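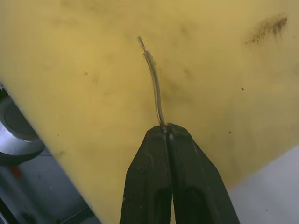

Cake table, Dec 20, 2019
By Ghizlane Soliman

The yellow board came out again for the small cakes. It has plenty of scuffs by now and marks easily, so we wipe it down between jobs.

The cake sits on a round white plate, with pink and white layered frosting.
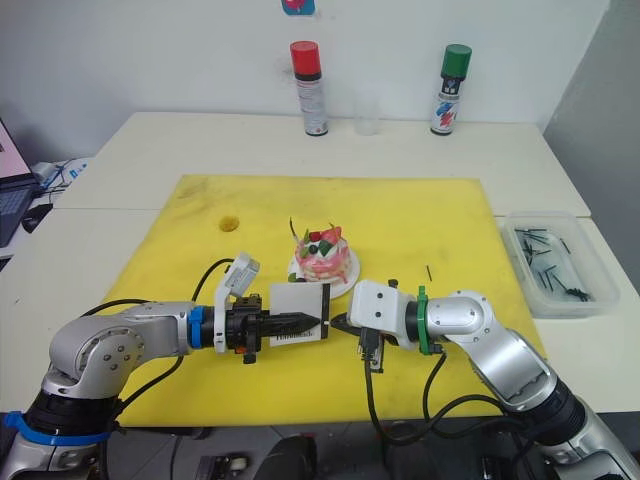
Do the toppings go on before the plate is moved?
Put them on last, once the plate is where it will stay.

Folded card stands up better than a flat piece. Cream is the colour we use most.
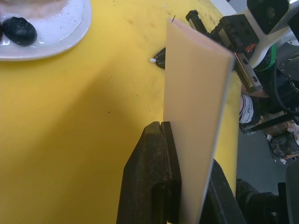
Plates go back to Adel Younis when the table is cleared.

11 shares | 2 comments

Recent galleries
Paper flowers in May
Oledine shelves
Icing practice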